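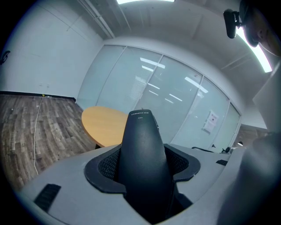
Rent stabilization in Welen

Rent stabilization in Welen is a set of local rules that limits how much landlords may raise the rent on occupied homes in the city of Welen. It covers most apartment buildings with more than three units and is run by the city's Rental Housing Office. Single-family houses, owner-occupied duplexes and student dormitories are outside the program.

Background

Welen was for most of its history a city of small homeowners. Renting was concentrated in the Revus district, where mill owners had put up brick walk-ups for their workers, and in the streets north of the rail yard. After the mills closed, many of these buildings were sold to private landlords, and rents stayed low for decades because the population was falling.

The pattern changed when the Jondau commuter line was extended to the city. Asking rents in Revus rose quickly, and tenants in several older buildings received notices of large increases at renewal. A tenants' group led by Ataberk Keskin, a former bus mechanic, collected signatures for a ballot measure. The measure passed in June of the following year by a narrow margin, with the strongest support in Revus and the weakest in the hillside neighborhoods.

Provisions

A landlord of a covered unit may raise the rent once in any 12-month period. The increase may not be greater than the yearly change in local consumer prices, and in no case more than 4 percent. Written notice must be given 60 days before the new rent takes effect.

When a tenant moves out by choice, the landlord may set a new rent for the next tenant at any level. The limit then applies again from that starting point. This arrangement is usually called vacancy decontrol.

Owners who replace a roof, boiler or other major building system can ask to pass part of the cost on to tenants. The Rental Housing Office reviews each request and spreads the approved amount over several years. Painting, routine repairs and work needed to correct a code violation do not qualify.

Buildings finished after the measure took effect are exempt for their first 23 years.

Administration

Landlords must register each covered unit and report its rent every year. The registry listed 3,000 units when it was first completed. An annual fee per unit pays for the office, and half of the fee may be charged to the tenant.

Disputes go first to a mediator. If no agreement is reached, a hearing officer issues a written decision, which either side may appeal to the county court. Most cases concern rent notices that were sent late or that used the wrong base rent.

Legal challenge

Safavi Properties, then the largest landlord in Revus, sued the city soon after the vote, arguing that the registration requirement went beyond the city's powers. The county court upheld the requirement but struck down a section that would have let the city fine owners without a hearing. The city council rewrote that section, and the company did not appeal.

Effects

Tenants in covered buildings move less often than those in exempt ones, according to the office's yearly reports. Critics say that some owners have converted rental buildings to condominiums to leave the program. The council later required a permit and relocation payments for such conversions.

See also

Housing in Welen
Jondau commuter line
Revus district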